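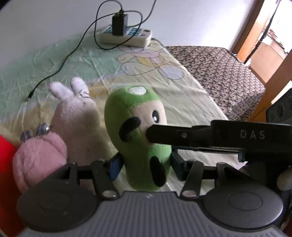 How to Test a Tidying Robot Before You Believe the Video

By Safta Văduva
Updated 2026-06-23

Every few months somebody sends me a clip of a machine clearing up a bedroom and asks whether it's time to buy one. My answer has been the same for a while: find out what it does with a pile of soft toys on an unmade bed. Most clips skip that part, and they skip it for good reason.

This page explains how to run a fair test at home or in a rented demo space. You don't need an engineering background. You need a bed, some stuffed animals, a phone that can time things, and enough stubbornness to keep the salesperson's hands in their pockets.

Why soft toys

A plush rabbit looks easy. It's light, it won't break, and it doesn't matter much which way up it lands. For a machine it's a nuisance. The body squashes when the fingers close, so the toy may slide or twist out. Long ears fold over whatever is next to them. Fuzzy fabric hides where the toy ends and the one behind it begins.

Then there's the bed. A wrinkled sheet gives under pressure, and a fingertip that goes a little low will pinch the cloth along with the toy. If the sheet has a cartoon printed on it, so much the better for your purposes. You want to see whether the machine tries to pick up the cartoon.

What you need

A bed or mattress with the sheet left as it was slept on
Four or five soft toys of different shapes, at least one with long ears and one with no obvious handle to grab
A phone charger with its cable lying across the bed (use an old one, unplugged)
An open bin or basket for the toys
A notebook

Step 1. Set the bed yourself

Don't let the demonstrator do it. When Sadia Jatoi and I went to see the Kurner arm in March, the toys had been laid out with a hand's width between them on a sheet pulled tight as a drum. It did beautifully. We pushed the toys together and rumpled the sheet, and the first grasp came up with a fistful of bedding.

Put two toys touching. Lean one against another. Leave one face down.

Step 2. Ask who is driving

This is the question that annoys people, so ask it early. Is the machine choosing its own movements, or is a person steering it from another room? Both are legitimate things to show. Only one of them will tidy your kid's bed while you're at work.

Also ask where it learned the job. A lot of these systems are trained on recordings of people doing the chore with a hand-held gripper, which means a human wrist and a human eye did all the hard deciding. A person with a gripper can pick up a bean-shaped plush without much thought. That tells you the fingers are good enough. It tells you very little about the software.

Sellers blur this constantly. The Rallness brochure I was handed has a page on training hours and nothing at all on how often the finished robot drops things.

Step 3. Run it without help

Start the timer and step back. Write down each attempt as one of these:

Clean: toy lifted and put in the bin
Late: toy lifted after more than one try
Dragged: sheet or another toy came along
Missed: nothing lifted
Rescued: a person touched something

The last one matters most. Demonstrators reach in without noticing they're doing it. Tincuța Lazăr, who kept score for me at the Candisden open house, had to tell the same man to stand back until he finally sat down.

Step 4. Do it again, a lot

Five good grasps prove that five good grasps are possible. I kept a log of every attempt I could watch over one spring, on three different machines, and it came to 985 tries. Of those, 136 ended with somebody stepping in. You may think that's decent. Now picture stepping in that often while you're supposed to be making dinner.

You won't reach those numbers in an afternoon, and you don't have to. Do at least twenty, and change the layout between runs.

Step 5. Add the cable

Leave this for last, and make sure the charger isn't plugged into anything. Drape the cord so it loops near the toys and runs off toward one side of the bed.

A person moves a cord out of the way without thinking about it. The machines I've watched do one of three things: ignore it and snag it, treat it as part of the toy, or stop dead and wait. Stopping is the best of the lot, in my opinion. If the demonstrator says cables are "out of scope," write that down in those words. Cables are in scope in every bedroom I've ever been in.

Step 6. Time yourself

Reset the bed and clear it by hand. My best run with five toys was under ten seconds, and I'm not fast. The quickest machine took up to 93 seconds for a single toy when the sheet was badly bunched.

Speed isn't everything. If it worked alone I wouldn't care if it took all morning. But a slow robot that also needs watching has taken a small chore and made it a long one.

Reading your results

If more than one run in ten needed rescuing, walk away. If it never touched the cable, ask to see it with a different cord. If it did well on your layout but the company won't let you bring your own toys, treat that as a failed test.

Zamfira Nistor wrote in to say I'm too hard on the Ye unit, which has improved a good deal on rigid objects. Fair enough. It handles cups and blocks well. I still haven't seen it get a rabbit off a rumpled bed twice in a row, and I'll change this paragraph when I do.

Related pages: Folding towels, still no. Loading a dishwasher, partly. What to ask before signing a robot lease.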